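Prevura Resort Listings, data card

Contents: 846 hotel and resort records for the Skunness coast, one row per property. Fields are property name, town, room type, board type, nightly rate, and distance to the beach in meters. Rates are in euros, before local tax.
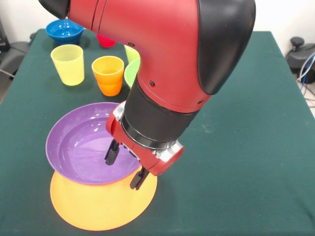 Room type is free text copied from the hotel's own page and has not been normalized. The amenities field is also free text, so a search for "bowl" returns breakfast items, bowling lanes, and plastic tableware like the wide, shallow purple one on the yellow-orange plate. Filter by town first.

Known gaps: 60 records have no board type.

Maintainer: Glória Quintela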